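Handout 4: Visit to the Prornix demonstration hall, Flurkbridge

Course: Introduction to Handling Robots
Please read before the seminar in March and bring it with you.

We will spend 90 minutes in the hall. The demonstration uses two arms at one white table, and the task is to open a drink bottle with a screw cap. For a person it is a very small task. For two arms it is a good exercise, as one must hold the body of the bottle while the other turns the cap, and each of them must know what the other is doing.

Please look at the fingers first. The arm from the left goes to the body of the bottle and the arm from above goes to the cap. Compare the positions of the fingers before you read further.

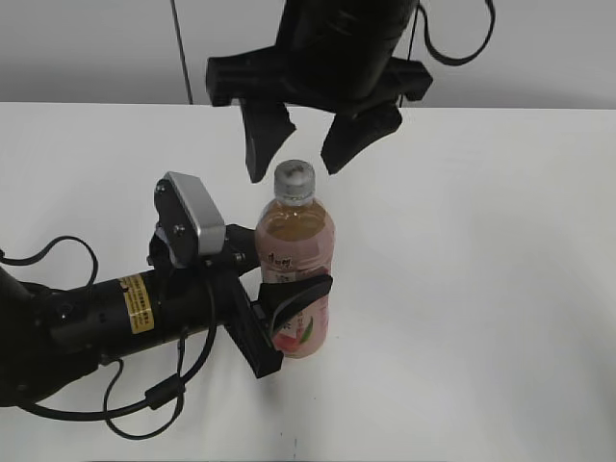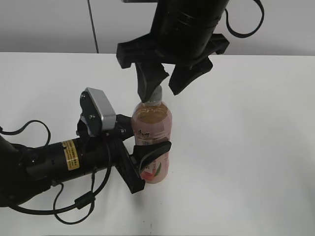
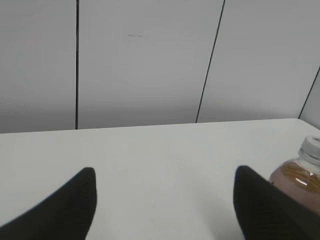
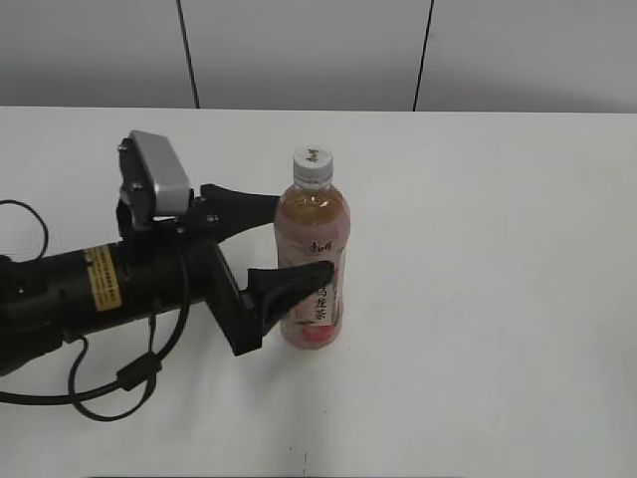 Figs. 1–4. Bottle and grippers at the white table. Fig. 3 is the view from a gripper camera.

Points for your notes

1. Holding. In Fig. 1 and Fig. 2 a curved finger presses on the front of the bottle, over the peach on the label. Write what can happen to a soft plastic bottle if the force is too high.

2. Reaching the cap. In Fig. 2 one finger of the upper gripper is at the cap and the other is still open. Is the gripper centred? What correction would you make?

3. Seeing. In Fig. 3 the near finger covers the base of the bottle. Which information is lost, and which other camera could give it?

4. Cables. In Fig. 4 a cable makes a wide loop under the arm. Consider how much the wrist may turn with such a loop.

The Yeh method for planning two arms is on page 209 of the reader. The exercise file is Stundine 170. Your report should have two pages and one drawing made by hand. Please write the figure number each time you speak of a picture.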